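**Otach reading room stays open later this month**

November 8, 2021 - The reading room at the Otach building will stay open until 8 in the evening for the rest of November, the Lindqvist center said in a notice to members.

The room has been used mostly for poster sessions and coffee breaks. Printed sheets with diagrams and charts still cover the back wall, and they will stay up for another two weeks. 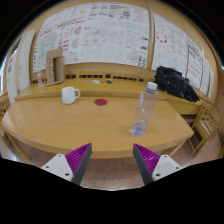
Members are asked to take mugs, glasses and bottles back to the kitchen before they leave. Bags left on the long counter overnight will be moved to the front desk and held for 30 days.

Alik, the group that put up the posters, has 17 more sheets to add and is looking for wall space in the hallway. Requests for the room go through the Zila booking page.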